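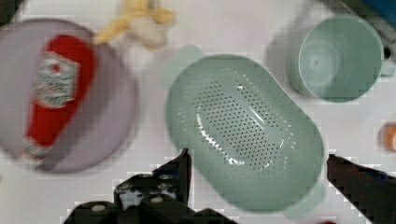 Figure 7.1 A ketchup bottle lying on a plate.

Chapter 7
Thick Liquids and How They Flow

Water pours the moment a glass is tipped. Honey takes its time. The difference is viscosity, a measure of how strongly a liquid resists flowing. In this chapter we look at liquids whose viscosity stays the same and at others whose viscosity changes when they are shaken, stirred or squeezed.

Etelka Bakos ran a small sauce kitchen in the town of Takács, and her notebooks are used in several of the problems. She timed 100 pours from the same jar and found that a jar left standing overnight always poured more slowly than one stirred just before.
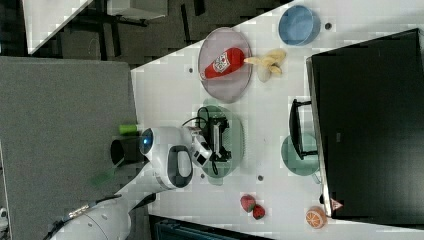
Tomato sauces belong to a group called yield-stress fluids. They behave like a soft solid until the force on them passes a certain value, and then they flow. A ketchup bottle can lie on its side across a plate, as the red one does here, and the sauce inside will feel only a small force from its own weight. Squeezing adds a much larger one. Section 7.2 shows how to calculate both.

Before you begin, review density (Chapter 3) and pressure (Chapter 5). You will need a stopwatch and a ruler for the first activity, and a colander for the second, in which you will compare how water and a starch mixture drain.

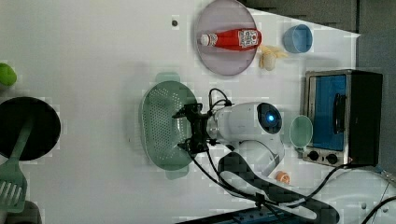
Figure 7.2 An oval colander with small round holes, and a bottle on a plate.

7.1 Measuring Viscosity

The simplest method is to drop a small ball into the liquid and time its fall.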